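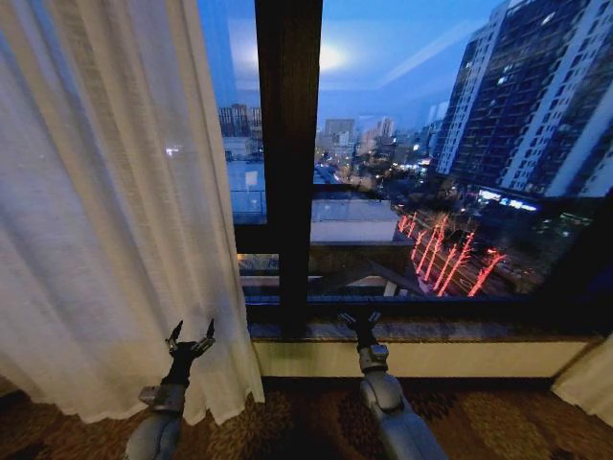

Hafstein season two – did anyone else feel let down by the finale?

Started by marigold_tv

Hello all, long-time reader and only a sometimes poster, so be gentle with me. I finished the last episode of Hafstein at one in the morning and then lay there staring at the ceiling, because I had so much to say and everybody in my house was asleep (including the dog, who usually listens).

First, the good. Vilém Tichý is wonderful as the harbor doctor. I didn't know him at all before this show and now I'd watch him read the back of a soup can. That scene in episode six where he has to tell the sisters about the boat, and he keeps buttoning and unbuttoning his coat? I had to pause it and go make tea.

But the finale! We spent the whole season building up to who sent the letters, and then we get a four-minute conversation on a ferry and a slow fade. I was really counting on a proper confrontation. My mother-in-law, who has never missed an episode, called me the next day just to ask if her recording had stopped early.

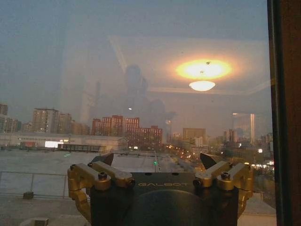

I also can't be the only one who thinks Jusside got forgotten. They gave us that lovely old town in the first two episodes, with the bakery and the cousin and the business about the deed, and then we never went back. If they're saving it for season three then fine, I can be patient, but nobody on the show even mentions the place after the funeral. Tell me what I missed, please, and feel free to tell me I'm wrong.

pennyfarthing34

You're wrong, but I say it with love! I thought the ferry scene was the best thing they've done. He doesn't accuse her of anything. He asks whether she still has the blue pen, and she looks at the water, and then you know, and she knows you know. I watched it twice and then made my husband watch it, and he's only seen about half the show and he still got it.

I do agree about Jusside. I was very fond of that cousin.

Bernville_Bob

Put me down on marigold's side. I don't mind a quiet ending, but you have to earn it, and eight hours of people opening envelopes in dark hallways with the music going is a promise. You don't get to make that promise and then hand me a pen. I liked season one a whole lot better, when it was more about the clinic and the patients and the letters were only a bit of trouble in the background.

Also (small thing, but it's been bothering me) the doctor's car is green in episode three and gray from then on, with no explanation. I rewound it to be sure.

pennyfarthing34

Bob, the car is a rental after three! He leaves his at the garage in Jusside. The mechanic says it'll be two weeks and he groans. It's a blink-and-you-miss-it line, right before the phone rings.

Bernville_Bob

Well, I blinked. Thank you. I take back the car and nothing else.

osent_nights

Hi everybody, I've been enjoying this so much that I finally made an account. I came to the show by way of Osent, which is the movie Vilém Tichý did before it, and if you've only seen him as the doctor then please go find it. He plays a piano tuner who's a real stinker to everyone he meets, and he's funny in it, which you'd never guess from all the gloomy standing about in Hafstein. He does a bit with a folding chair that had me crying. 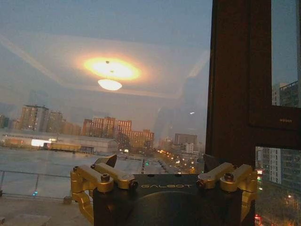

What I noticed, watching the two so close together, is how much he likes to hold something back until the last few minutes. In Osent he hardly raises his voice and then there's the one phone call near the end, and it just flattens you. So the ferry made sense to me, in that it's the kind of scene he's good at. Whether it was right for the story is another matter, and I go back and forth. I think I'd have wanted one more scene afterward, maybe with the sisters, so somebody could react to it.

marigold_tv

Oh, I love that, and I'm adding Osent to my list for this weekend. One more scene with the sisters would have fixed it for me entirely. I kept waiting for the older one to come down to the dock. Penny, I went back and rewatched the ferry on your say-so, and I'll give you that it's beautifully acted. I teared up a little. I still think it's in the wrong place. Put it at the end of episode seven and give us a whole hour to deal with it, and I'd be on here writing a completely different post.

Does anyone know yet about a third season? The last thing I read said they'd hear in February, but that was on a fan page that also had the sisters' names switched, so I'm not putting much weight on it.

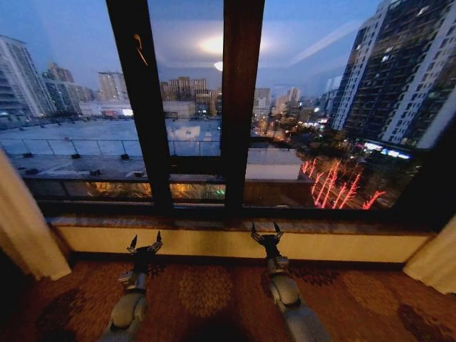 quiltsandcrime

I wouldn't hold your breath for February, marigold. The same page told us season two would be ten episodes, and we all know how that went. I hope it does come back, though, and I hope they let the younger sister have more to do. She had that whole thread about the nursing course and then she spent three episodes carrying trays.

On the finale I'm with Bob. My sister and I watch it together over the phone (she's in Bernville too, Bob, small world!) and there was a long silence on the line, and then she said, "Is that it?" We ended up talking until midnight trying to work out who mailed the second letter. If she was on the ferry the whole time, it can't have been her.

pennyfarthing34

The second letter was the pharmacist! He has the stamps in his drawer in episode five.

quiltsandcrime

He has stamps because he's a pharmacist with a drawer, Penny. I'm going to need more than that. Going back to episode five tonight with my glasses on, and I'll report in.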